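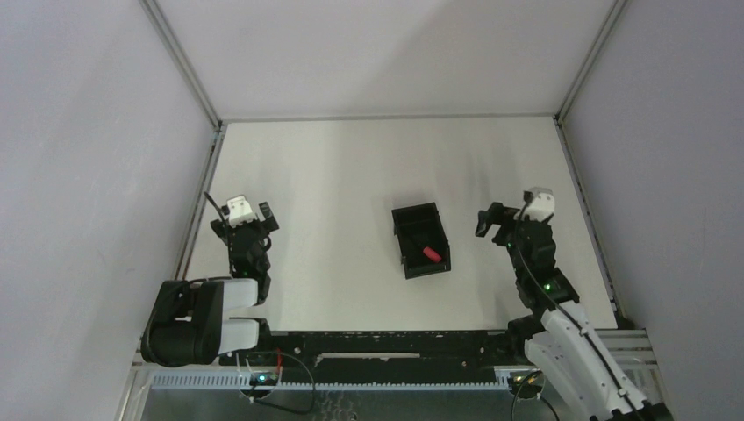

4.2 Setting Up Your Airband Receiver

Category: Guides > Aviation Radio > Receivers

The Primine handheld receives only. It cannot transmit, however strongly you feel about the pilot's phrasing.

1. Screw the antenna on finger-tight. Pliers void the warranty and usually the connector.

2. Fit the battery pack and charge it until the light turns green. The first charge takes 2 hours.

3. Hold MODE and select AM. Civil airband voice is AM, and on FM you will hear mush.

4. Turn SQUELCH up until the hiss stops, then stop turning. Further than that and you will have a very peaceful afternoon.

5. Enter your local tower frequency from a current chart. The one penciled inside your old logbook is probably not current.

6. Press STORE and pick a memory slot. There are 800, so take your time - most owners fill nine.

NOTE: If you bought the Plirell desk cradle, volume is limited to level 33 while docked. Lift the receiver out to go louder.

NOTE: Ground stations may be out of range behind hills or buildings. Aircraft overhead will come in fine, so expect to hear half of many conversations.

CAUTION: Do not use the receiver as your only radio in flight. It has no way of answering a clearance, and controllers like an answer.

CAUTION: Rules on listening to airband vary by country. Check yours before switching on.

Error 1299 means the memory is locked. Hold STORE and MODE together to unlock it.

We use cookies to remember your settings. Accept | Manage preferences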